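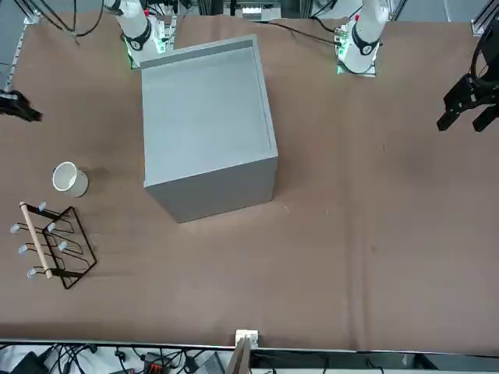

Gray box on the cloth, mid-table.

April, notebook, 4:15 pm

Back from Clekusberg with Eduardo and my head is full! We walked the underpass where the memory wall is going and argued the whole way about the question people will be asked to finish. I still like "I never told you..." but Eduardo thinks it scares off anyone who isn't already grieving, and he may be right. He wants "The last time we laughed..." – softer, and kids can answer it too.

Test panel in the yard at Kavanagh: two coats of chalkboard paint, not enough, the grain grabs the chalk. Going to three. We got 74 answers on it (I hoped for 80) and I read every one standing up in my coat.

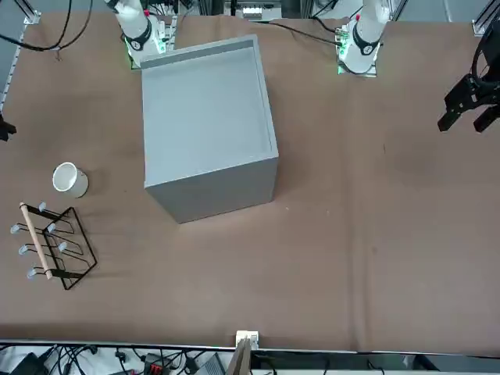

Page last changed: April, 5:40 pm

Eoin Hennessy called about the Drodmont site. The owner is fine with it as long as we wash the wall down ourselves, and he wants to see the lettering first. I've set the stencil in Titel, a bit wide, so the last word bumps the drainpipe – must redo at a smaller size before Eoin sees it.

Still to sort: who copies out the answers before rain gets them, and where the chalk lives overnight.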